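Ondeck Releases First Results From Household Chore Trial
19th November
By Gilberto Apaza, Ondeck Communications

UNDETVILLE. Ondeck today published the first results from its household chore trial, which tests whether a machine can complete ordinary bedroom and laundry tasks without help. The short answer is that it can complete some of them, slowly, and that soft goods remain the main obstacle.

The trial covered 1,130 attempts at four tasks: picking up a garment, moving a garment to a basket, closing a drawer, and straightening a bed. An attempt was scored as complete only if the machine finished the task with no human touch and no restart. By that measure, 662 attempts were complete.

Results varied sharply by task. Drawer closing was the most reliable. Garment pickup succeeded in most attempts when the item was lying by itself on a flat surface, and much less often when it lay across other bedding. Bed straightening had the lowest completion rate and is not ready for use outside a test.

Of the attempts that were not complete, 246 ended with the gripper holding two layers of fabric when the task called for one. Ondeck classes this as a double grasp. The control software, Coko, now checks finger spacing after each grasp and lets go if the reading is too wide. The check adds time to every pickup.

Training data for Coko comes from people doing the same work in lived-in rooms with a two-finger hand-held gripper. Beds are recorded as found, with clothing and covers left in place.

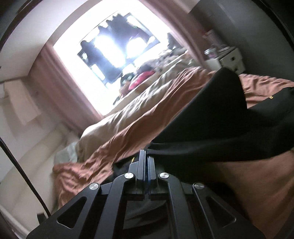 Dark fabric is a separate problem. Folds in black cloth give the software little contrast to work with, and the edge of a garment is often confused with a crease. Strong window light behind the bed makes this worse. The next version of Coko will be trained on a larger share of dark items and backlit rooms.

Ondeck is not announcing a home product. A second round of tests begins in December with Henao, which will supply sheets and duvet covers in several weights. Results will be reported by the same scoring method.

Newsletter: Get Undetville business news by email. Enter your address to sign up. You can unsubscribe at any time.

Comments (3)

drywall_pete
So it can close a drawer. What was the average time per attempt? I don't see it anywhere in the release.

M. in Undetville
I do turnover cleaning and the bed is most of the job. Call me when that number comes up.

tallgrass
Good to see restarts counted as failures. Would like the breakdown per task though, not just the total.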